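September 2025

Evening, kettle on, feet up. I said I would keep writing about the drawers until the drawers were done, so I suppose I had better.

I started this whole business in July after reading the Wistetti booklet, the one that promises a calm home if you fold everything into thirds and give it a basket. I had my doubts then and I have them now. The booklet has 58 pages and I would say most of them are padding. There is a whole page on choosing the right hour of the day to sort your socks. I do mine when I run out of socks.

Still, the black things were a mess, and I can't pretend otherwise. Black tops, black leggings, black whatever it is that has lost its label, all in one drawer where you can't tell a sleeve from a leg. I have bought the same plain black top from Palamarchuk five times now, partly since I like it and partly because I can never find the other four. That is a storage problem, or a memory problem, and a basket is cheaper than seeing someone about my memory.

So I gave the booklet its chance. White basket, the sort with holes all over, on a clear white surface, dark clothes in. The booklet says you must have a pale surface so that you can "see what you own". I wrote a rude word in the margin next to that in July and I have had to rub it out, because it is easier to see black cloth on white than on my brown bedspread. One point to them.

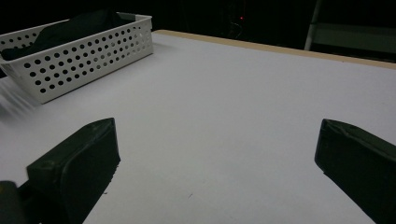
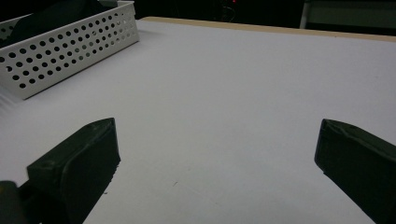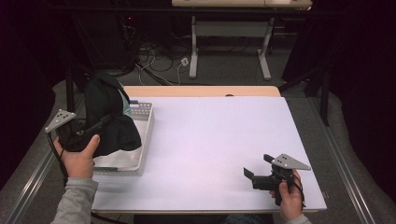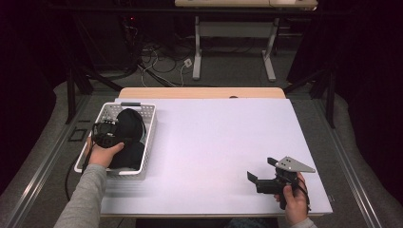

Black cloth, white basket, and a good deal of bare white board.

What I think of the basket

I am not won over. The holes are meant to let the clothes breathe. I have never known a pair of leggings to need air, and a drawer is shut most of the day in any case. What the holes do let in is dust and the odd bit of fluff, and fluff on black is the bane of my life. I shall give it until the end of the month and then look closely with my glasses on.

Nor do I see how a basket stops a heap from being a heap. A heap of black cloth with white walls round it looks better than one without, I grant you, in the way that a bad painting looks better in a frame. The booklet would say I ought to have folded first. Fine. I tried the thirds method on my own things after tea, and did fourteen pieces before I lost patience. The tops went quite well. The leggings would not stand up by themselves as they are supposed to, they leaned, and then they all went over together like drunks on a bench. I put a paperback in to hold them up. That works very well and is not in the booklet.

The light blue problem. If there is one blue thing in with the black, does it count as black? Wistetti says one colour to a basket and no mixing. But I wear my blue vest under the black tops, so to my mind they live together, and I am not going to open two baskets at six in the morning to get dressed once. It stays in. I shall probably be told off on page forty-something.

Sizes next. I measured my top drawer against the baskets in the Porotby catalogue and the medium is too tall by the thickness of my finger, so the drawer won't close over it. The small fits but holds next to nothing. Darkanus do a shallow one with a slot in the end for lifting, but theirs come in sets and I don't want a set. Why does everything come in sets? I want two. I have written to ask and I expect I shall hear back in the spring.

Things to do tomorrow, if I feel like it:

Wipe out the top drawer, there is talc in the corners from before.
Find the clothes brush.
Put the five black tops side by side and admit that two of them are grey now.
Take the bag of odd socks down to the rag bin and do not look inside it first.

I did have a quiet look in the drawer before coming down, and I will say that I found the top I wanted straight off. It was on top, mind you. Ask me again when it has been through the wash and gone back in at the bottom under everything else.

Tea has gone cold. Bed.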